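4. Recording a table task with two hand-held grippers

This section is for kitchen staff and trainers at Nasbridge who prepare the cutlery work for the Omance system. You do not need experience with robots. Please read all steps before you start.

4.1 What changes in your work

Until now, staff sorted the cutlery at the end of the shift. When Omance takes over a table, the same staff will show the task, check the result and correct it. Your shift hours stay the same. If you have a question about your duties, ask Parisa Mazandarani before the training day.

4.2 Showing the task

1. Put the cutlery holder in the middle of the table, with both compartments open to you.
2. Hold one gripper in each hand. Close the fingers slowly until the spoon does not slip.
3. Keep the spoon upright when you carry it, and lift it higher than the edge of the holder.
4. Open the fingers only when the spoon stands in the compartment.

Caution: Do not put your free fingers between the gripper pads.

Note: Chopsticks roll easily. Take them one at a time, near the middle.

5. Repeat with the next piece. One session has 305 pieces at most. After this, give the grippers to a colleague and rest your wrists.
6. Compare your grip with the two views that follow. Both show a spoon between the fingers and the two-compartment holder on the table.

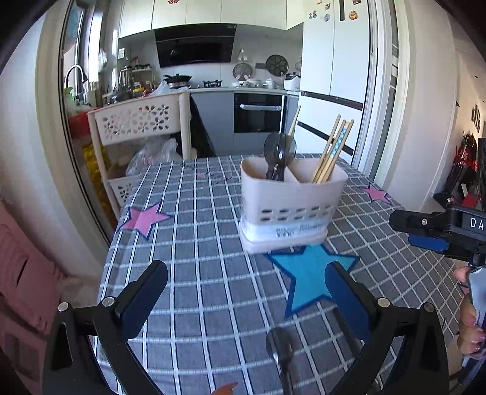
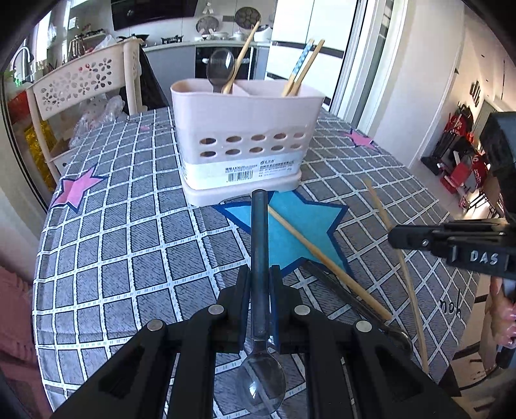

4.3 After the session

1. Open both grippers and wipe the pads with a dry cloth.
2. Write your name and the session number in the log. Sessions that went wrong must also be written.
3. If a finger does not close fully, stop using that gripper and inform Kourosh Rahimi.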